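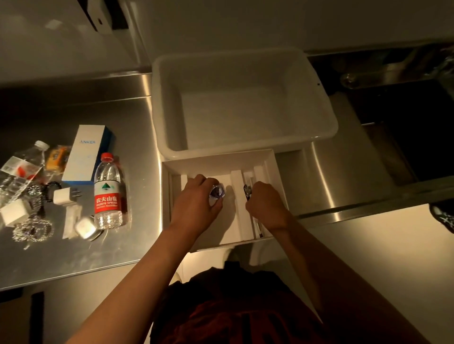 # Packing & sorting kit: your questions

Last touched 26/06/2018. I'm Shanthi Liyanage, I put these kits together and I answer the email, so if something below is wrong it's my fault.

### What do I get, exactly?

The Zornadow kit is one tabletop arm, a two-finger gripper, a soft-tip set for the gripper, the control box and a login for the Brorkener software. Brorkener is where you teach the arm. You record a person doing the job by hand, load the recordings, and the arm learns its moves from those. No code, unless you want to write some (a few of you do, and I love your emails).

### What is it good at?

Putting small things into boxes with dividers. That's the job I built it for - chargers, earbud cases, jewelry, pens, little gadgets, the stuff that ends up in gift boxes and sample boxes. It's also decent at the reverse, taking a box apart into bins.

### What is it bad at?

Cables! And chains. A necklace that has been dropped in a heap is a nightmare for any gripper this size, mine included. It'll pick up one link and bring along everything tangled with it. If your box has a chain in it, bag the chain first or let a person do that one slot. Crumpled bottles aren't much fun either, they slide.

### Do I need to clear off my counter before I record?

Nope. Please don't, in fact. If your real counter has water bottles and phone chargers all over it, record with the water bottles and phone chargers. I used to tell people to tidy up first and then the arm would get confused the minute somebody put a snack down. Mess is fine. Just keep it out of the box you're packing into.

### How many recordings does it need?

For one box layout with dividers, I'd plan on 80. You can get something moving with 29, and I've shown that off at demos, but it'll miss the narrow slots a lot. Each one should be the whole job, empty box to full box. Mix up the order you pack in, and start with the items in different spots every time.

### Can I use both hands when I record?

Yes, and you should if that's how you'd normally do it. The software tracks both. With the single-arm kit it works out which steps can be done one at a time and asks you about the rest. If you have the two-arm version (the Grandness) it keeps your hands as they are, left is left and right is right.

### Does a shiny steel counter mess it up?

A bit. Steel throws light back in streaks and the software sometimes takes a bright streak for the edge of something. Two things help: turn off any lamp pointing straight down, and use a box that's a plain matte color. White cardboard works great on steel. Foil-covered items are harder, so give those a few extra recordings.

### Can I set it up next to a sink?

I get this one more than you'd think, lots of you work out of kitchens. The arm isn't waterproof and neither is the control box. Keep the arm on the far side of the counter from the faucet and the control box off the counter completely. I won't replace a kit that's been splashed. Sorry!

### How narrow can a slot be?

With the soft tips on, 15 millimeters wider than the item. Less than that and the fingers rub the divider and push it over. For thin things like a stylus, have it hold the item near the top and let it drop the last little way in.

### What does it cost?

The single-arm kit rents for 416 dollars a month, and that covers the software and me on the other end of the email. Shipping is extra. The Grandness is priced by the job, so write to me with a photo of your box and what goes in it.

### Can I buy one outright?

Not yet. I'm hoping to have a price in August.

### Who fixes it when it breaks?

Khan does all the repairs. Tell me the serial number from under the base and I'll send you a label. Take the gripper off before you ship it - four screws, the tool is taped inside the lid of the case.

### Will my recordings be shared with anyone?

No. They stay in your account and you can delete them whenever you like. If you'd let me use a few for testing there's a checkbox in settings, and it's off until you turn it on.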